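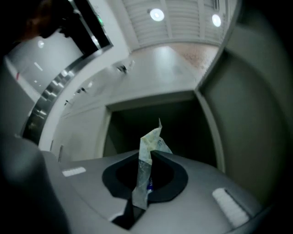
The Wrapper Drawer

My grandmother kept a drawer for bags. Bread bags, produce bags, the crinkly sleeves that come around a head of celery, all of them folded into little triangles and packed in so tight you had to work the drawer open with a butter knife. I thought she was nuts. Then last December I moved into a one-bedroom in Turnarlow, with white walls and a kitchen you can cross in two steps, and inside a month I had a drawer of my own. Mine had no triangles. Mine was a wad.

So I've been thinking about plastic wrappers, probably more than is good for me, and this is what I've got so far.

First of all, they're weird little objects! You pull the loaf or the noodles out, and what's left weighs nothing and takes up half the counter. You crush it in your fist, you let go, and it opens back up like a time-lapse flower (with sound effects). Twist it and it holds for a second, then starts to creak. I've sat at my table late at night listening to a cracker sleeve slowly unclench in the trash can, and I live alone, so there was a moment there when I wondered whether I needed to go check on it.

My downstairs neighbor, Nam-gil Shim, worked in packaging for years before he retired, and when I told him about the creaking he laughed so hard he had to put his coffee down. He told me a lot of the crinkly stuff is polypropylene that's been stretched while it's being made, and the stretching is what makes it clear and stiff and noisy. The soft, quiet, stretchy kind, your bread bag for instance, is usually polyethylene. He can tell them apart with his eyes closed. He did it for me at the kitchen table, one wrapper after another, rubbing each one between finger and thumb next to his ear like a guy buying silk, and he only missed on a coffee bag, which he says was layered and didn't count.

I can now do it too, kind of. It's a terrible party trick but I have tried it at a party.

Why bother? Well, the quiet stretchy kind is what most store drop-off bins are asking for, when there's a drop-off bin at all, and the noisy kind mostly isn't. I had been cheerfully stuffing everything into one sack and hauling it down to the Zilley market every few weeks, feeling pretty great about myself the whole bus ride. Nam-gil read the sign on that bin out loud to me over the phone. Clean, dry, stretchy film only. No crinkly wrappers, no food on it, no paper labels. I'd been reading the first line and skipping the rest for who knows how long.

The labels are what get me. You have this nice clean bag and right in the middle is a sticker that was apparently designed to survive reentry. I've tried soaking (the paper comes off, the glue stays and picks up lint). I've tried a hair dryer, which shrank the bag into something like a potato chip. What I do these days is take the scissors and cut the whole square out. It takes a second, and the rest of the bag goes in the pile with a window in it.

Okay, so the drawer. I pulled the entire thing out and dumped it on the bed and sorted it, and since I'd promised Nam-gil a full report I counted. Nearly 100 wrappers and bags! From one drawer! Just 8 of them were things I'd ever reach for again, the good zippered ones and a couple of big produce bags without holes. I stood there holding a tortilla package I'd evidently washed and saved, and I could not for the life of me tell you what I'd been planning.

The weight was the other surprise. I put the lot on my baking scale in a mixing bowl and it came to 915 grams with the bowl, and the bowl is most of that. All that bulk, all that wrestling with the drawer, and you could mail it with a couple of stamps. Or it felt that way. I didn't ask the post office.

The new system is very small and I've stuck to it for seven weeks, which for me is a personal best. There's a cotton sack on the back of the closet door for the stretchy kind. The crinkly kind goes straight in the trash, and I tie it in a knot before I let go of it. That's the one real tip in this whole piece, so here it is in detail: flatten the wrapper, push the air out from the closed end, fold it lengthwise until it's a strip, then tie one loose overhand knot and pull. It stays put. It doesn't creep back up over the rim and wave at you. A chip bag comes down to about the size of a walnut, and once you've done a few your hands do it while you're talking.

Twisting doesn't work, by the way. I twisted for years. You get a nice tall spire, you set it down, you turn around to wash the knife, and it's already loosening.

I've also gotten pickier at the store, in a lazy sort of way. The Skomville bakery will drop a loaf straight into a cloth bag if you hand it over before they reach for the plastic, and you do have to be quick. Son, the little grocery by the bus stop, sells loose mushrooms and loose ginger and has a stack of paper bags by the scale. I still buy the crackers in the creaky sleeve. They're very good crackers.

The drawer has dish towels in it now, and Nam-gil has asked me to save him any wrapper I can't identify. He's got two on his windowsill already, and we're still arguing over the coffee bag.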